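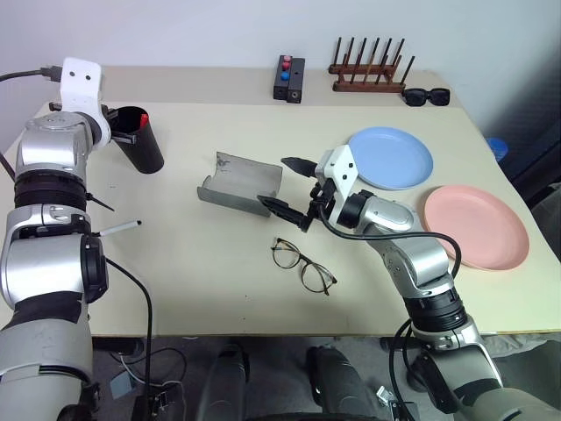 Mesa de trabalho, lado da parede.

20 de agosto de 2021

Então, novidades da objetiva da Forker! A encomenda chegou finalmente, só que dentro da caixa vinha a 80 mm e eu tinha pedido a de 200. A fatura diz 200, a etiqueta de fora diz 200, e lá dentro uma 80 novinha, com tampas e tudo. Liguei para a loja (11 minutos a ouvir música) e atendeu-me um tal Florian Wyss, simpatiquíssimo, que me pediu o número de série e fotografias da etiqueta. Já mandei.

Enquanto não respondem, não montem a 80 em corpo nenhum, por favor! Está no armário, ainda com o plástico. Yuto, isto é sobretudo para ti :)

Para o ensaio de nitidez fico com a Amow velha, que tem o anel de focagem um bocado preso mas serve. Fiz duas séries hoje de manhã, a f/2 e a f/11. A f/2 os cantos estão moles, sobretudo o superior esquerdo, e desconfio do adaptador... a Mwanahawa acha que é descentragem da lente. Repetir com o outro adaptador antes de discutirmos mais.

Falta: cartão de memória de reserva, perguntar ao Szabolcs pelo tripé, e ver se a loja paga os portes da devolução.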